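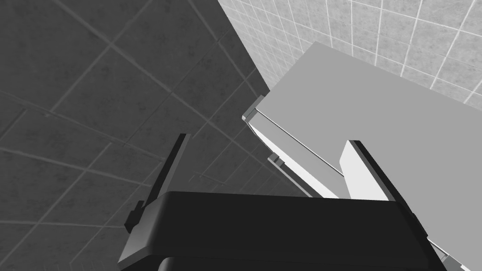
Section 4: Setting Up the Hinell Humidity Switch

Now for the fun part! The fan is up, the wiring is done and the cover plate is on, so all that's left is teaching the switch what a normal day in your bathroom feels like. Once it knows, it runs the fan on its own after every shower, and you can stop thinking about fogged mirrors.

Before you start

Pick a time when the bathroom hasn't been used for a few hours. Mid-morning works well in most homes. Close the window, leave the door as you usually leave it, and have the plastic setup pin from the parts bag ready.

CAUTION: Do not remove the cover plate during setup. If you need to get at the wiring again, turn off the power at the breaker first and go back to Section 3.

4.1 Set the resting level

1. Press and hold the lower button until the light blinks green.
2. Step out of the room and leave it alone for 40 minutes. Your breath and body heat really do make a difference in a small bathroom!
3. Come back and check the light. Solid green means the resting level is saved.
4. If the light is amber, hold the lower button again and repeat from step 2.

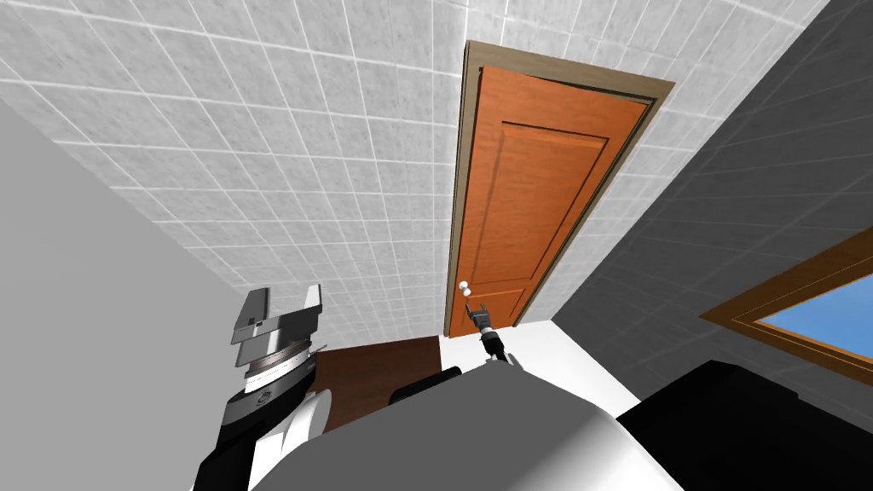

Suryani Lumbantobing wrote to us that her switch kept going amber until she stopped drying towels in the room overnight, and after that it saved on the first try. Great tip, and it goes for wet bath mats too.

4.2 Choose when the fan comes on

The switch ships with a trigger point of 57 percent humidity, and plenty of people never change it. If your climate is damp, you may want to nudge it up so the fan doesn't run all day in November.

1. Push the setup pin into the small hole under the lower button. The light turns blue.
2. Tap the upper button to raise the trigger point or the lower button to lower it. Each tap moves it one step.
3. Pull out the pin. The light flashes twice and your setting is stored.

Note: With the trigger point set very high, the fan may start late or not at all. Try a setting for a week before you change it again.

4.3 Set the run-on time

Run-on is how long the fan keeps going after the air is back to its resting level. Hold both buttons together, let go when the light turns white, then tap the upper button to step through short, medium and long. 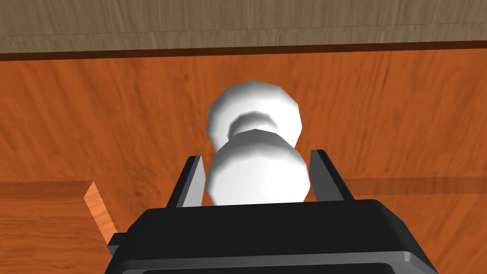
Medium was plenty for our upstairs bath, writes Eifion Meredith, but the basement one needed long before the ceiling finally dried out between showers. That matches what we hear a lot: rooms without a window love the long setting.

4.4 Try it out

Run a hot shower with the door closed. The fan should start within about 2 minutes. Leave the shower on a little longer, shut it off, and listen for the fan to keep running and then stop by itself. If it never starts, go to Section 6, Troubleshooting.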